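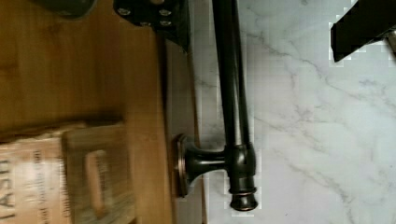
Vuvon's sheet says two stops per cell and a person inside arm's reach only with the arm locked out. I've read it twice and I still don't see where it covers a bench where someone hands parts in all day.

gratewell
Posted Friday, 9:12 am

It doesn't cover it. Page 5 says "shared bench" and then never uses the words again. We do bath hardware, mostly long awkward pieces like that towel bar, and half our day is reaching in to turn something the right way up. Lock out every time and we'd get 7 parts done before lunch.

plumbob_sr
Posted Friday, 9:40 am

Then you get 7 parts done before lunch. Sorry, but I've heard the "it slows us down" speech at three shops now and it's always from the guy who hasn't been pinched yet.

gratewell
Posted Friday, 9:51 am

I have been pinched, thanks. My complaint is that a rule people can't follow gets skipped, and then the sheet on the wall is only there for the auditor.

nib_and_tuck
Posted Friday, 10:30 am

What's the bench rule on surfaces? Marble next to wood makes me twitchy. Our Taler checklist wants one clear work surface with nothing on it but the part, and that includes cartons. You've got a cardboard box sitting on the wood.

gratewell
Posted Friday, 10:44 am

Fair on the box. The stone stays, though. Customers put this stuff on stone, and I don't trust numbers from a rubber mat. Praser sent us a report with 259 clean picks, every one on gray foam. What am I supposed to do with that?

oldshim
Posted Friday, 12:05 pm

Throw it out, same as we did. Ask them how many of the 259 had a person helping. We asked in February and are still waiting.

plumbob_sr
Posted Friday, 12:20 pm

Different subject. Pick counts aren't safety. You can have lousy numbers and a safe bench.

oldshim
Posted Friday, 12:31 pm

Sure, but if a person nudged the part, then a person was in reach, and the log ought to say so. Same hole in both documents.

nib_and_tuck
Posted Friday, 1:15 pm

The Nakpan version has a line for that. Every hand-in gets a tick and initials, and the arm runs at reduced speed until the hand is out. I don't love it. People fill in the ticks at the end of the shift from memory.

gratewell
Posted Friday, 1:22 pm

Reduced speed I could live with. Initials for each part, no chance. Can you post the wording?

nib_and_tuck
Posted Friday, 1:48 pm

I'll type it up tonight. It's 2 paragraphs and the second one contradicts the first.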